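Identifying a brass shoulder belt plate with the number 57

Military Collections Help > Badges, Buttons and Plates

Posted by Patwary
I am responsible for a small regimental display held by a local history society. Among the items transferred to us in July is an oval brass shoulder belt plate, engraved with the number 57 beneath a crown. The donor's letter states that it was carried in the Peninsular War. The register entry, number 506, says only "officer's plate, old." The back has two studs and two hooks, and one of the studs has been resoldered. There is no maker's mark. I should be grateful for advice on whether the plate can be dated with any confidence, and whether it should be cleaned before it is placed on display. Our printed label must be approved by the trustees, and I do not wish to claim more than the object can support.

Anusex
The number alone will not give you a date. Numbered plates were worn for several decades, and attractive copies were made later for collectors. Please examine the following before you write the label.

The engraving should show wear that matches the high points of the plate. Crisp lines on a rubbed surface suggest that the number was cut at a later time. The shape of the crown should be compared with dated examples in a museum collection. The resoldered stud is not a cause for concern in itself, as plates were often repaired, but the solder should be recorded and photographed at 10 times magnification.

With regard to cleaning, I would advise against it. Metal polish removes detail and leaves a white residue in the engraving. A soft, dry brush is sufficient. Handle the plate with nitrile gloves and store it in acid-free tissue, away from wool and felt.

For the label, I suggest "Shoulder belt plate, 57th Regiment of Foot, believed to be early nineteenth century. Said by the donor to have been carried in the Peninsular War." This keeps the family account and makes clear whose account it is.

Rikivia
It is probably real. My uncle had one like it and it was sold for a good sum. I would polish it, as visitors prefer shiny things.

Tahsin Haque
I support the first reply and would ask that the second not be followed with regard to polish. I would add that the donor's letter should be kept with the object file. If the letter names an officer, his service may be checked against the Army Lists and the medal rolls. Allow 3 weeks for a reply if you write to an archive.
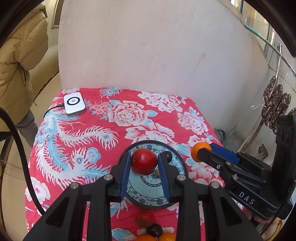 Red apple on a blue-and-white plate, phoenix and peony tablecloth.

Patwary
Thank you for these replies. The letter does name an officer, although only by surname and initial. I have left the plate unpolished and will send photographs of the reverse once the studs have been recorded.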